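Lab 3 handout — demos by hand and by remote
Instructor: Edith Benavides. Lab help: Yeison Ayala
Rev. 8/16/19

Read before you touch the arm. Groups of two, one drives, one logs. Swap after 10 demos.

1. Two ways to show a task
By hand: arm goes limp, you push it through the motion. Fast to learn. Bad for gripper timing, and your own arm gets into the side camera.
By remote: leader handles, you never touch the arm. Slower at first, cleaner data. We use this one for the steamer task.

2. The steamer task
Lid and basket start apart on the green carpet side, buns in the basket. Goal is lid on basket, buns not disturbed. Drive from the wrist view only. No peeking over the moniter — the policy won't get to peek either.
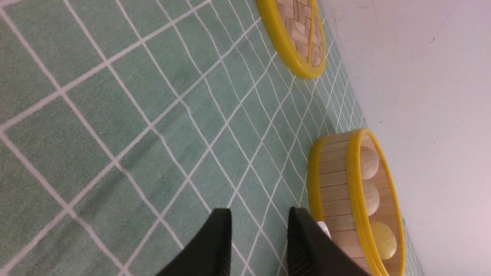 3. Approach
Fingers open before you get near a rim. Come in slow, stop, then close. If you bump the basket keep going and mark it "bump" in the log. Do not restart. We want some recoveries in the set.
Lid partly out of view is fine. Lid fully out of view, back up till you see the rim again.

4. How many
50 demos per group by remote, plus 20 by hand for the comparison. Move lid and basket between demos, small shifts, turn them too. Last May's groups left everything in one spot and the policy learned the spot.

5. Logging
Save to the Vusora folder, one file per demo. Note driver, result, bumps. Half-finished demos get saved to, just tag them.

6. For the write up
Compare hand vs remote: time per demo, jerky parts, where the gripper closes. One plot each. Read the Bednarek notes first, section on pauses — long pauses get trimmed before training, so say where yours were.

Questions to Yeison during lab hours.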